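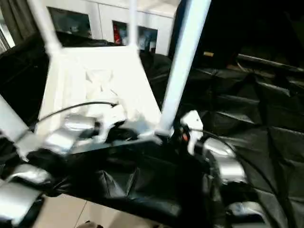
Okay, week two! Last time we talked about what a policy does with examples, and I promised we'd get to where the examples come from. Short version: a person drives the arms through the job, over and over, and we record all of it. These notes go with the Brerosum handout, so keep both open if you can.

## What counts as one example

One example (we say "episode") is everything from the start signal to the stop signal: camera frames, joint positions, gripper commands, all on the same clock. If the clocks drift, throw the episode out. I've tried to rescue drifted ones and it ate a whole evening.

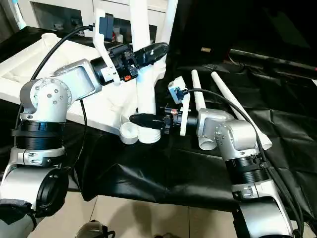
Two-arm episodes are where I'd like you to spend your reading time, because the arms have to agree with each other. Think about what the recording needs to hold at the moment when one gripper is at the upper part of a white pipe and the other is lower down on the same pipe. If you only log the left arm properly, the learner sees a pipe that seems to be held up by magic! So: both arms, every time step, and the gripper opening as a number (a plain open/closed flag loses too much).

## Variety, and how much of it

My set for this course is the Tronitz set, 566 episodes after cleaning, cut down from over 900. I changed the starting pose between runs, and I changed it more than felt necessary. A learner that has only ever seen one starting pose gets very good at that pose and pretty hopeless 2 inches away from it.

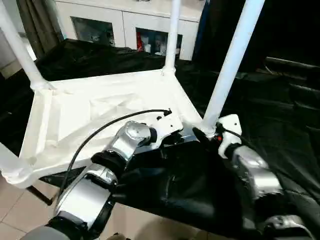 Figueroa wrote in after the first draft of these notes to say that I undersell the bad runs, and that a fumble followed by a clean recovery can teach more than another perfect pass. Fair point, and I've come around to it. Keep the recoveries, but tag them, so you can train with and without them and compare.

## Before you hit record

1. Check that every camera stream is live, wrist cameras included. A wrist view gets very close to things, so expect one surface to fill most of it at times.
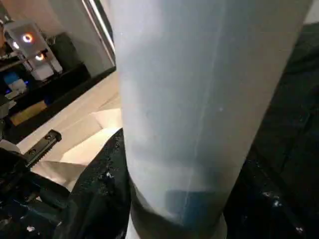 2. Move both arms to the home pose and wait for the readings to settle.
3. Say the task out loud and type the same words into the label box. Same words every time, please!
4. Record in blocks of 10, then take a break. Tired driving shows up in the data as lots of tiny corrections.
5. Copy the block to the Plestance folder before starting the next one.

For next week, watch any two episodes at half speed and write down where you would cut them into steps. Bring your cut points on paper, we'll compare them at the start of class.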